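Facilities and Services Bulletin
Mar 2, 2021
Reusable Cups Replace Disposables at Kiltenport

The Kiltenport site has ended the purchase of single-use drinking cups. Reusable plastic cups have been supplied to all kitchens and shared work areas, and staff are asked to use them for water and other cold drinks. The change follows a trial held in November in the Sayce building, during which 242 cups were placed in general use and 182 were still in circulation at the close of the month. The supplier, Doltico, has delivered a further 995 cups to cover the remaining floors.

Cups should be stacked for storage and for transport to the dish room. Stacks are to be kept short, and a cup that resists being separated from its neighbor should be set aside for kitchen staff and not forced.

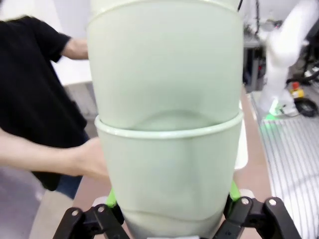 The same guidance applies to cups returned at the end of the day. Please empty them completely before stacking. Cups that show cracks along the rim should be placed in the marked bin beside the dish room door. Replacements may be requested through the Vomdale service desk, which normally fills orders within two working days.

Work tables present a separate question. Several departments have asked whether cups may be left out between sessions. They may not — tables are wiped down each evening, and items left on them slow the cleaning crew considerably. Scuffs and other surface marks that remain after wiping do not need to be reported.

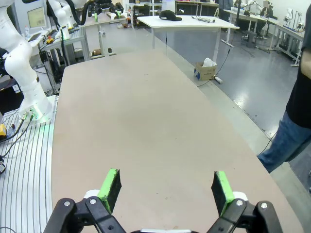
Departments that need cups during the day may keep a small supply on an open shelf or in a cabinet. Each shelf holds up to 80 cups when stacked as directed. Paper cups already in stock may be used until they run out, but no new orders will be approved. Questions about deliveries or storage should be sent to the service desk, with the floor and room number included in the message.

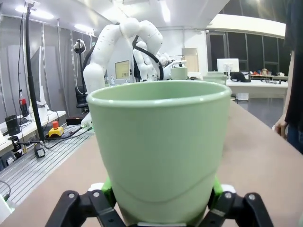
A light green reusable cup with a rolled rim.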